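List archive | Threads | Search | Subscribe | Help

Subject: Re: Sublet at Dinsa, who pays for heat after six?

Going back to the heating question, I reread our lease last night and it is less clear than I remembered. We rent 706 square feet from Ivura on the second floor. The base rent covers heat from seven in the morning to six in the evening. After that the landlord can bill by the hour, and the rate is in a separate sheet that was never attached to our copy. I asked for it in July and got it two weeks later.

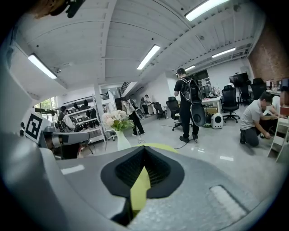

Leases and Subletting

The sheet says $70 an hour for the whole floor, split among whoever asks for the extra time. If you are the only tenant who asks, you pay all of it. We did that four evenings last winter and the bill came to more than our electric for the month. Now we check with Funel down the hall before we book anything, and they do the same with us.

An earlier message in this thread said:

> Our landlord wants a flat $300 a month for
> evening heat, October through April. Is that
> normal? We stay late maybe twice a week.

At our rate, $300 would buy a little over four hours. Two late evenings a week would use that up fast, so the flat fee looks fair to me. I would ask for two things in writing: the hour the heat goes off, and whether weekends count.
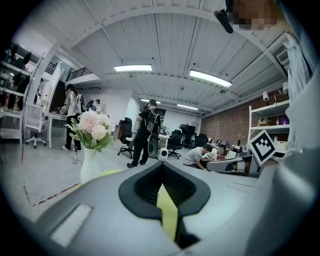 Nuvau wrote that weekends were left out of their flat fee and they only found out from the second invoice. They got $100 back after a month of email and had the wording changed at renewal.

That matches what I have heard from other small tenants. The wording at renewal is the part worth pushing on. Ask for the rate sheet to be listed as an exhibit, with a page number, so it can't be swapped out in the middle of the term.

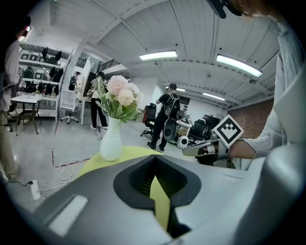

Also check the notice period. Ours says requests for extra hours have to be in by two in the afternoon the same day. Anything later is up to the building office, and they usually say no.

If anyone has a lease with a cap on the hourly rate, please post the clause.

Recent threads
Parking stickers for short sublets
Shared internet, splitting the bill
Deposit returned late
Painting before move-out

Last updated: July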